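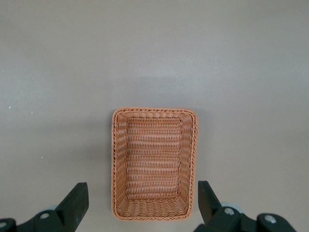
Most written procedures for robot manipulation work define success and leave the starting condition to habit. I think this is backward, and I would like the next revision of our trial procedure at Wetoveck to say so in plain terms. A start state should be written down with the same care as a pass criterion. Take a woven basket on a gray tabletop, empty, with the fingers on either side of it and clear of the rim. That can be put in one line of a procedure: container empty, long axis between the fingers, no contact. Two operators reading that line should set up the same trial. What usually gets written is "basket in position," and two operators reading that will set up two different trials and log them under one code.

The cost shows up late. Amber Segers went through 866 of our trial records in March and tried to sort them by initial condition. She could place 95 of them with confidence. The others had a task name, a result, and a time stamp. They may be perfectly good records, but there is no way to compare them, and a comparison is what they were collected for.

The common objection is that a strict start state makes the work slow. Van Leeuwen made this case at the Kolulthorpe workshop, and it deserves a fair answer. His group needs varied placements, and an operator who has to measure every placement will run fewer trials per shift. I accept the arithmetic. My reply is that variation can be specified too. A procedure may say that the container is placed anywhere within reach, at any angle, provided it is empty and the fingers begin open. That takes no measuring. It tells the reader which conditions were held and which were allowed to move.

Surface condition is the part I expect to argue over. The tabletop in the picture has a few white specks on it, well to the left of the basket. Under the Rakement draft, any visible debris voids the setup. I think that rule is too strict. It will be ignored within a week, and a rule that is ignored weakens the ones printed next to it. A better rule would set a zone: nothing loose inside the container or in the path of the fingers, and specks elsewhere left to the operator's judgment. For camera-only work, where a speck might be picked up as a feature, the zone could cover the full view.

Woven containers also need their own entry. A braided rim has no single clean edge, so "edge clearance" should state whether it is taken from the outermost strand or from the middle of the braid. We have used both, sometimes in the same report.

I would limit the start state section to one page and require a check against it every 40 trials. At 3,000 trials that comes to 75 checks, a load that one operator can carry alongside normal work. Records that lack a start state should be kept, marked as such, and left out of any rate we publish.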